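Gevosow Home Automation Board > Buying and Budgets
Thread: Spare gripper fingers, how many do you plan for?

mtshali_bench
11 Mar 2020
Putting together next year's budget for a two-arm setup doing laundry in a regular kitchen. Arms and mounts are quoted. I have no good number for wear parts. The Purow quote lists finger pairs at 174 each and cables separately. Is one spare pair per arm enough?

ellon_k
No. Plan on four pairs total. Fingers rub on the cabinet and the drum rim all day. I'd also put two cable sets in the first order, shipping took 8 weeks in October.

Murali Marar
I think four is too many up front. Buy two, log the hours, reorder. You'll change the finger shape once you see how it handles cloth, and then the old ones sit in a drawer. What washer are you working with?

mtshali_bench
Black top loader, tight spot next to a white cabinet. 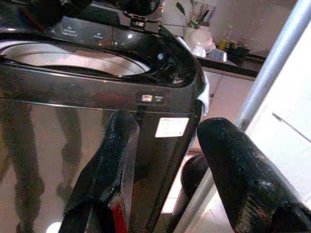
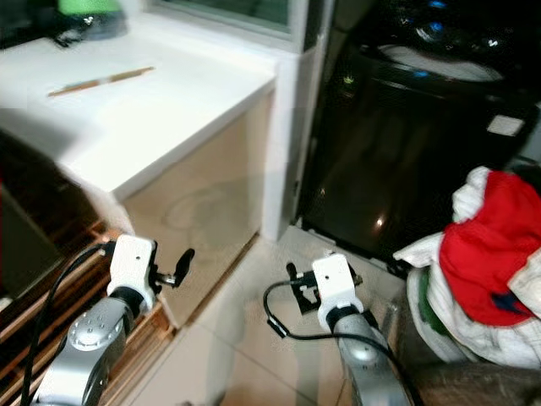

First: wrist view, blue cloth on the corner of the washer. Second: both arms, laundry pile at lower right.

ellon_k
Look at the coating on the right finger in the first one. That's why I said four pairs. And the cable loops in the second would worry me more than the fingers with a gap that narrow. Price clips or sleeves, I paid 70 for a set.

Shobha Varghese
Agree on the cables. Don't agree on four pairs. Glossy black panels are hard on depth sensing, so I'd hold nearly 1,000 for a better wrist camera before stocking up on fingers.

ellon_k
A camera doesn't help if you're down for two months waiting on a finger.

Murali Marar
Fair, but he can order at the first sign of wear. Three pairs and be done with it.

mtshali_bench
OK, putting in three pairs, two cable sets and the sleeves. Camera goes on a separate line and I'll see if it gets approved. Does anyone know if Purow discounts below ten units?

ellon_k
They didn't for me.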